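Getting a stain out of a white worktop

Most of the advice on this is rubbish. You don't need a spray that costs 16 pounds, and I doubt lemon juice has ever shifted anything but lemon. Start with warm water and a drop of washing-up liquid, and wipe with a soft cloth.
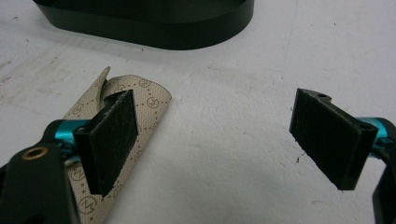 Illden Repair Club

If the mark is still there, mix bicarbonate of soda with a little water to make a paste. Spread it on and leave it for 2 hours – the packet may say ten minutes, but I've had no luck with that. Wipe off, rinse, dry.

Bleach is supposed to be the next step. Try it on a hidden corner first, and never mix it with anything else. Old tea rings may stay whatever you do.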